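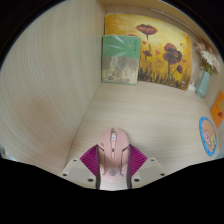
Home | Blog | Around the House | Thrifting | About

The desk nook, finally getting somewhere

So the pink mouse is mine. I went back and forth on it for ages (black goes with everything, gray goes with everything, I know, I know) and then I thought, I look at this thing every single day, it can be pink! It's a dusty kind of pink too, so it doesn't shout at you.

If you're new, I've been trying to turn the dead corner of our place in Felport into somewhere I can sit and do invoices without wanting to cry. Back in April it was 11 boxes and a broken lamp. I'm keeping all the wood pale because the light in there is terrible until 2 in the afternoon, and dark stuff makes it feel like a cupboard.

The poppy painting came first and everything else had to get along with it. I paid $14 for it at the Ostrowski sale, and my friend Jarrah Tautahi still says I overpaid. I love it. That yellow and orange background warms up the whole corner, and I've decided I'm not hanging it. Leaning is fine. Leaning means I can move it when I change my mind, and I will.

Then flowers. I'd been using a jam jar, which was sad, so the pale blue-green vase got promoted from the hall. It's tall and sort of faceted, and pink blooms with white daisies look great in it next to all that red. Pink mouse, pink flowers, I swear I didn't plan it!

Still on my list: the white cable at the back. I keep shoving it behind things and it keeps creeping out. I looked at the Skarkiler cable tray but I don't want to drill, so if you have a no-drill trick please tell me. I also need a proper home for the little books and booklets, which just land wherever I put them down.

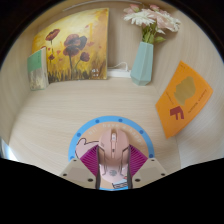
Poppies, daisies and the cable I'm pretending not to see.

Next up is the chair. I've got my eye on a secondhand one and I'm waiting to hear back about pickup.

288 shares | 14 comments

Recent posts
My Akent shelf, one year in
What I kept from the hall closet
Jam jars: a farewell
Painting the back door twice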